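Workshop Tips: When the Gripper Keeps Knocking Cups Over

Posted 2025-11-30 by Tariq Rind

My bench arm dropped or tipped paper cups for most of a month before I sorted it out. It would close on the cup, lift a little, and let it slide. Twice it squeezed hard enough to fold the rim, and once it kept pushing down after the cup had gone over. Most of what follows applies to any small two-finger arm.

Cut the power before you reach in. A stalled arm can start moving again on its own. I put a switched outlet strip at the front edge of the bench, where I can hit it without leaning over anything.

Check the finger screws first. Mine had backed out half a turn, and one finger sat lower than the other. Snug them up by hand, then run the arm a few times and check again.

Wipe the fingertips. Dust and tape residue make paper slip. Rubbing alcohol on a rag is enough. Let them dry before you test.

Turn the grip force down. The Clundari controller I use goes up to 4000, and it came set near the top. Paper cups want 393 or so on mine. Start low and go up in small steps.

Slow the approach. I dropped mine to 30 percent for the last inch of travel. It takes longer - but it bumps the cup a lot less.

Keep the cable out of the way. A loop that catches on something can pull the wrist off line. Tie it back along the arm and leave enough slack for a full turn.

Practice on a cup that is already down. Picking up a tipped cup is a separate job from picking up a standing one, and the arm needs its own saved position for it. Put the cup on a tray with a lip so it can't roll off the bench. 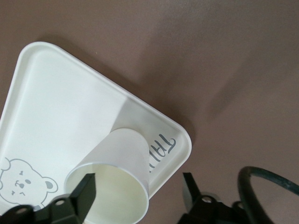

Paper cup on its side on the bear tray, between the two fingers.

Maja Stępień wrote in to suggest a strip of thin rubber on each fingertip. I tried it with shelf liner and it helps, though it needs replacing when it gets shiny.

9 comments | 30 shares

Recent tips
Stopping a drill press from wandering
Cleaning glue off a plastic tray
Labeling power cords under the bench
What to do with a stripped hex screw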